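점검일: 2020년 8월 20일
대상: Jilcombe 별관 1층 전산장비 정비실 및 부속 보관실
점검자: Ikhsan Hartono
양식: Prenow 시설안전 점검표, 전기·화재·정리정돈 통합본
판정 표기: [x] 적합, [ ] 조치 필요. 비고는 해당 항목 바로 아래에 기재함.

## 1. 출입구 및 피난 통로

- [x] 주 출입문 개폐 상태, 도어클로저 작동
- [x] 피난 유도등 점등, 예비전원 전환 시험
- [ ] 보관실 쪽 통로 유효 폭 확보
- [x] 비상구 앞 적치물 없음
- [x] 바닥 단차부 황색 표시 식별 가능

비고: 보관실 통로 우측에 포장 완충재가 쌓여 있음. 7월 점검에서 동일 지적이 있었고 당시 치운 것으로 기록되어 있으나 같은 위치에 다시 적치됨. 보관 위치 자체를 지정하지 않으면 반복될 것으로 판단함. 보관실 안쪽 하단 선반을 완충재 전용으로 지정할 것을 권고함.

## 2. 분전반 및 배선

- [x] 분전반 앞 작업 공간 확보
- [x] 회로별 명판 부착
- [ ] 명판과 실제 회로 일치 여부
- [x] 누전차단기 시험 버튼 동작
- [x] 접지선 체결 상태, 단자 변색 없음
- [ ] 멀티탭 문어발 연결 없음
- [x] 바닥 횡단 배선 몰드 처리

비고 1: 7번 회로 명판은 "보관실 조명"으로 되어 있으나 차단 시 정비실 북측 벽면 콘센트가 함께 꺼짐. 콘센트 증설 때 명판이 갱신되지 않은 것으로 보임. 회로 추적 후 명판 교체 요망.

비고 2: 창가 쪽 선풍기와 제습기가 멀티탭 하나에 연결되고, 그 멀티탭이 다시 다른 멀티탭에 꽂혀 있음. 현장에서 즉시 분리하였음. 제습기는 벽면 콘센트에 단독 연결할 것.

비고 3: 절연저항 측정값은 별지에 기록함. 기준 미달 회로 없음.

## 3. 소화 설비

- [x] 분말소화기 압력 지시계 녹색 범위
- [x] 이산화탄소 소화기 중량 확인
- [ ] 소화기 위치 표지
- [x] 감지기 주변 차폐물 없음
- [x] 발신기 외관 및 표시등

비고: 출입문 옆 소화기의 표지가 게시판 이전으로 가려짐. 표지를 게시판 위쪽으로 옮겨 붙일 것. 이산화탄소 소화기는 밀폐된 보관실 안에 두지 말고 현재와 같이 문 바깥에 유지함.

## 4. 작업대 및 분해 작업

- [x] 작업대 수평, 고정 볼트 풀림 없음
- [x] 작업대 상판 모서리 날카로운 부분 없음
- [x] 분해 전 전원 코드 분리 절차 게시
- [x] 분리한 부품의 임시 거치 위치 지정
- [ ] 정전기 방지 손목띠 시험 기록
- [x] 작업등 조도 확인

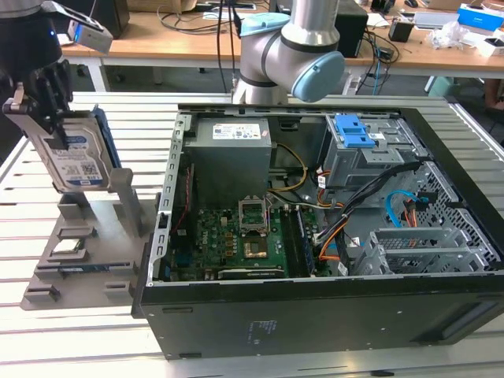
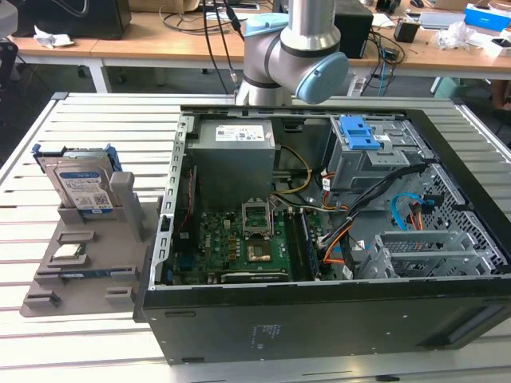

사진 제공: Jilcombe 정비실 / 측판을 연 데스크톱 본체

비고 1: 손목띠 시험 기록지가 7월 둘째 주 이후 비어 있음. 시험기 자체는 정상 작동함. 기록지를 시험기 옆 벽면에 걸어 두고 작업 시작 전에 기입하는 방식으로 변경 요망.

비고 2: 측판을 떼어 낸 본체는 눕혀서 작업하고, 떼어 낸 측판은 통로에 세워 두지 말 것. 슬롯 브래킷과 섀시 절단면에 베이는 사고가 가장 흔하므로 본체 내부에 손을 넣을 때는 내절단 장갑을 착용함. 전원공급장치는 어떤 경우에도 현장에서 개봉하지 않음.

비고 3: 작업대 조도는 416 lx로 측정됨. 내부 기준 300 lx를 충족함. 창가 반대편 끝은 측정점에 포함되지 않아 다음 점검 때 측정점을 추가하기로 함.

## 5. 저장매체 및 배터리 취급

- [x] 하드디스크 반출입 대장 비치
- [x] 폐기 대상 매체 잠금 보관함 시건
- [x] 코인형 전지 단자 절연 후 수거
- [ ] 팽창 배터리 격리 용기
- [x] 수거함 재질 및 뚜껑 상태

비고 1: 격리 용기는 있으나 충전용 모래가 용기 절반에 못 미침. Tallel 측 납품 예정분으로 보충하고, 보충 전까지 팽창 배터리 접수를 중지함.

비고 2: 대장과 보관함 실물을 대조한 결과 불일치 없음. 다만 반출자 서명이 성만 기재된 줄이 있어 전체 성명으로 기입하도록 구두 안내함.

## 6. 화학물질 및 환기

- [x] 이소프로필알코올 용기 라벨
- [x] 물질안전보건자료 최신본 비치
- [ ] 소분 용기 라벨
- [x] 배기팬 작동, 이상 소음 없음
- [x] 실내 상대습도 40% 이상 유지

비고: 소분 용기 중 라벨이 번져 내용물 확인이 불가한 용기가 있음. 내용물은 폐액으로 처리하고 용기는 폐기함. 라벨은 알코올에 지워지지 않는 재질을 사용할 것. 제습기 설정값은 습도 하한을 고려하여 임의로 낮추지 말 것.

## 7. 보관실 선반

- [x] 선반 벽면 고정
- [ ] 선반 단별 허용 하중 표시
- [x] 중량물 하단 배치
- [x] 발판 사다리 미끄럼 방지 고무

비고: Pillai 선반으로 교체한 구간에 하중 표시가 없음. 공급사 자료를 받아 표시할 때까지 해당 구간 상단에는 빈 상자만 둠. 기존 선반 구간은 표시 양호.

## 조치 요청 정리

| 항목 | 내용 | 담당 | 우선순위 |
|---|---|---|---|
| 1 | 통로 완충재 이동, 보관 위치 지정 | 정비실 | 높음 |
| 2 | 7번 회로 추적 및 명판 교체 | 전기 | 높음 |
| 2 | 제습기 단독 콘센트 연결 | 정비실 | 높음 |
| 3 | 소화기 표지 이설 | 시설 | 보통 |
| 4 | 손목띠 기록지 위치 변경 | 정비실 | 보통 |
| 5 | 격리 용기 모래 보충 | 구매 | 높음 |
| 6 | 소분 용기 라벨 교체 | 정비실 | 보통 |
| 7 | 선반 하중 표시 | 시설 | 보통 |

우선순위 "높음" 항목은 조치 후 사진 또는 측정 기록을 첨부하여 회신할 것. 7번 회로는 추적이 끝날 때까지 북측 벽면 콘센트 사용을 금하고 덮개를 씌워 둠. 전월 미결 사항이던 배기팬 벨트 교체는 금일 확인 후 종결 처리함.

점검자 확인: Ikhsan Hartono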